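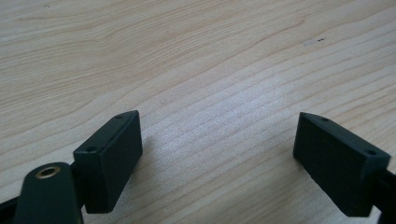

Page 3

About us

Ternlow is a small test workshop in Brutdale. We try out grippers, arms and cameras for companies which must choose between them and have no time to do it by themselves. Rezaul Biswas started the work alone, at a table in his kitchen. Ghislain Bouchard joined him one November, and now we are five people.

Our first customer was Masri, a packing firm from Fukdale. They asked us a simple question: which fingertips should they buy? We compared 13 pairs, and each pair had to make 100 picks with the same objects. We wrote down every drop - also the ones that were our own mistake. Masri still sends us new parts to try.

Today we work mostly with hand-held grippers. The green one with flat, box-shaped pads is used for many of our comparisons, and the pads are held against other shapes on the same tasks. After this we repeat the test on an arm, with the same camera if it is possible.

We do not sell any equipment and we take no payment from makers. Customers receive the full notes and may visit us during the test - please write to Ghislain some days before.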